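What changed at my bench

I work seventeen years in the packing and kitting department in Zovcombe, or I should say I have worked, my daughter corrects me. We put small parts in trays, the trays go into boxes, the boxes go to customers who repair laboratory equipment. In November the company started with the robot arms, and several people have asked me to write how it is from the inside, so I try it.

The system comes from a firm named Nirkex. Before any machine arrived we had three months with only a computer. Birgit Hellwig, our shift leader, put a big screen in the break room and there we could see the arm doing our work in simulation, again and again. It was strange to drink my coffee and watch this. Jhosep Sotelo, who sat beside me at the bench for many years, watched for a whole break and then asked why it does not pick up the long parts first, as we all do. Birgit wrote it down. Two weeks later the order in the program was different.

I think this was the moment when I became less afraid. I had believed that the program would be finished before they showed it to us, and our part would be to say thank you.

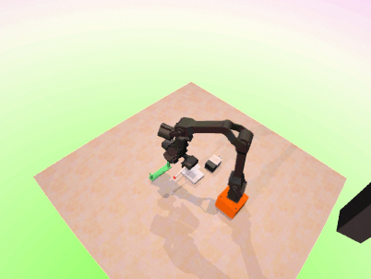 We have now a rule that every new kit must be tried on the screen before it comes to the floor. One of us from the bench must sit with the programmer during this. I have done it for the Mishra kit, which has 40 parts, and it took me the whole afternoon to explain things that my hands know but my mouth does not. For example, you turn the tray a little toward you before the last row. I did not know that I do this until the programmer asked me to pack one slowly.

The good side first. My wrists are better. On a heavy day we packed 2000 small parts on one bench and in the evening I could not open a jar. The arms now do the most repeated kits, and we do the mixed orders and the control. The night shift is smaller too, and the people from it who wanted days have got days.

The other side is harder to write. The bench was a place for talking. You can pack and talk at the same time, but you cannot check a screen and talk at the same time, at least I cannot. Jhosep has moved to the station at the other end of the hall and we see each other at lunch. Two colleagues did not like the new work and left in spring. They were not sent away, but I would not say that they left happily. And the pay for sitting with the programmer is the same as the pay for packing. I have said this to Birgit and she has said it to the people above her, and we are waiting for the answer.

There is also the matter of the numbers. Every station shows now how many kits are done. My best day is 887 checked and I noticed that I was proud, and then I noticed that I did not like being proud of this. We asked for the display to be turned so only the person at the station can see it. This they did the same week.

Next they want to bring the Flornness orders to the arms, with the soft bags that slide everywhere. I have my doubts about it. I am on the list to sit with the programmer for the first one, at seven in the morning, and I will write again after that.

Recent posts
Learning to drive the small forklift
My soup for the late shift
Three words I always spell wrong
Why I changed to the early bus

Contact | Copyright, all texts by the author | Back to top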